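Saltiter

Saltiter is a permission-auditing tool for mobile apps, developed by Conulside in Irnville. It lists the data an app requests and compares that list with the app's published privacy policy. The first version was written by Jihad Kassab in 2000 lines of code.
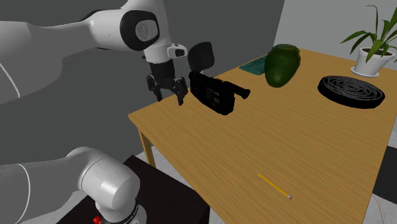 Operation

The tool reads an app's package file and then records its network traffic for 9 minutes. Each request is matched against a list of 329 known tracking domains — the Chidiac list — which is updated every Tuesday.

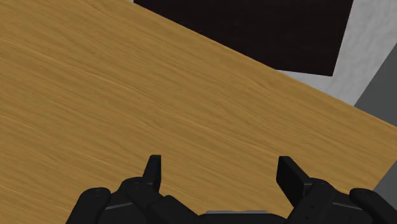
Results are sorted by type of data, such as location, contacts or device ID. A mismatch with the policy is marked for manual review.

Use

An October survey with Saltiter covered 2491 free apps.
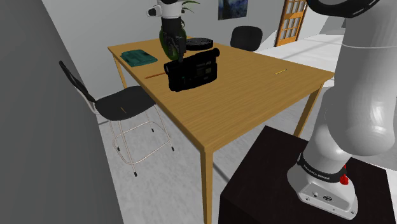 Apps with no privacy policy were listed separately and left out of the totals. The tool does not examine data that is encrypted before it leaves the app.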